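Home | Forums | Kitchen & Bath | New Posts | Search | Log in

Three toilets, one wall – which one would you pick?
Posted by drimdale_dee, May 13, 2020

So I'm finally replacing the toilet in our downstairs half bath and I've gone down the rabbit hole. I went to look at some at Karusgate and got totally stuck between a smooth one-piece and the kind with a narrower tank. Budget is $524 with the seat. The bowls on the long side look comfier to me but my room is tiny! The one-piece has a round chrome button on top of the tank and I kind of love it.
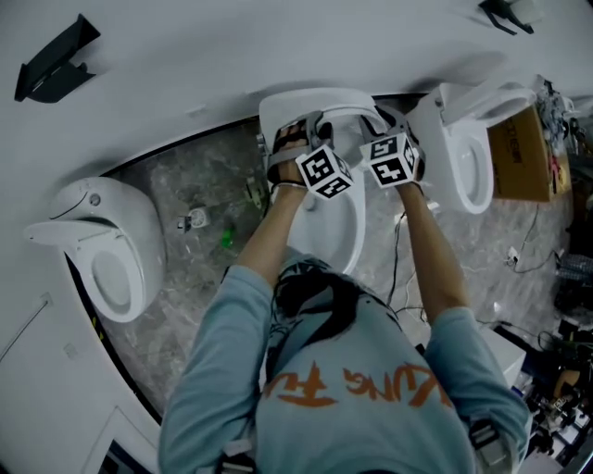
Reply #1 – tankhalffull

One-piece, no contest. I've cleaned both kinds for years and the seam between tank and bowl is where all the gunk lives. Mine is an Aoun and I paid $200 more than I wanted to. Don't regret it.

Reply #2 – rerneck_plumb

Gonna disagree. One-piece is heavy, and if the tank cracks you're buying the whole toilet again. I'd go two-piece and spend the difference on a decent seat. Also lift the lid AND the seat before you buy and see if they stay up on their own. Mine came down on me all last August until I moved the hinges.

Reply #3 – drimdale_dee

Ugh, good point about the hinges, I only tried one of them. The other thing is wall space. I want a holder and a little shelf up on the wall, dark gray like these, and I can't figure out how far from the toilet they should go. My husband says put them wherever – he's 6'4" and can reach everything.
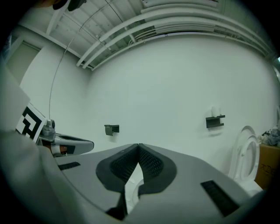
Reply #4 – tankhalffull

Sit down and reach. Wherever your hand lands without leaning, that's your spot. And check the lid clears the shelf when it's up.

Reply #5 – rerneck_plumb

What she said. Measure your rough-in too, wall to bolts, before you fall for any more chrome buttons lol. And keep the cardboard box until you've flushed it for a week.

Reply #6 – drimdale_dee

OK, going to measure tonight. Still leaning one-piece, sorry rerneck!

Last updated: 40 minutes ago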